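Questions and Answers on the Waltell Garment Study

Robotics Program, Jostombridge Institute. Revised June 28, 2018.

## What is the Waltell study?

Waltell is a research study on how a two-armed robot can learn to spread and fold a crumpled garment from recorded demonstrations. It compares two ways of choosing where the robot should grasp next. The first uses only the camera at the head. The second, called the MacKinnon method within the group, adds a small camera near each gripper.

## Why are views from the gripper needed?

From above, two layers of cloth can look like one. A view from close to the fingers often shows where one layer ends and the next begins, and the grasp can then be planned on a single edge.

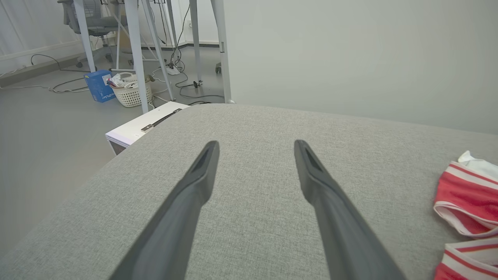

Grasp planning begins before the fingers reach the cloth. At each step the method scores the possible grasp points and discards those where the two camera views disagree. When the fingers are still spread over bare gray fabric and the red-and-white striped item lies off to the right, the gripper view contributes only the position of the nearest cloth edge. Its weight in the score rises as the distance closes.

## How many trials were carried out?

Each method was given 150 trials from a crumpled start. The learned model was trained on 295 demonstrations, all recorded in May by trained operators. No demonstration was used for both training and testing.

## What counts as a success?

A trial is a success when the garment lies flat, with no sleeve or hem turned under, within 200 seconds. Folding is scored separately and does not affect this result.

## What were the results?

The MacKinnon method succeeded in 98 of its 150 trials. The method using only the head camera did less well, mainly on garments with loose folds near the hem — the case the study was designed to examine. Full tables will appear in the technical report. 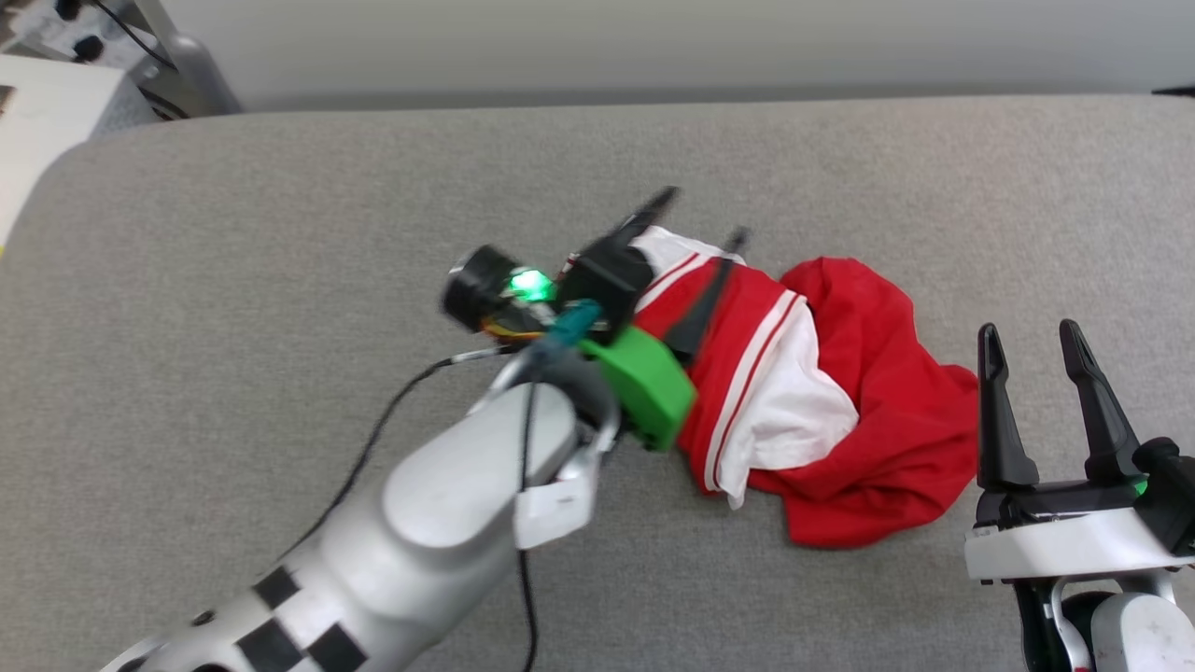 Most of the remaining failures fell into two groups. In the first, the robot picked up two layers and moved them as one. In the second, both arms selected points too close together, and the motion was stopped by the collision check. The second group is easier to correct, and a change to the spacing rule is now under test.

## Does the method work on other fabrics?

The present results cover light knitted garments only. Stiff fabrics, lined jackets and items with zippers were excluded. No claim is made for them.

## Is the software available?

The planning software, Wirnov, is available to partner institutions under a research license. The demonstrations will be released after the report has been reviewed.

## Whom should I contact?

Please write to Lewis Gillies, study coordinator, at the Robotics Program office. Requests for data should state the intended use and the name of the supervising researcher.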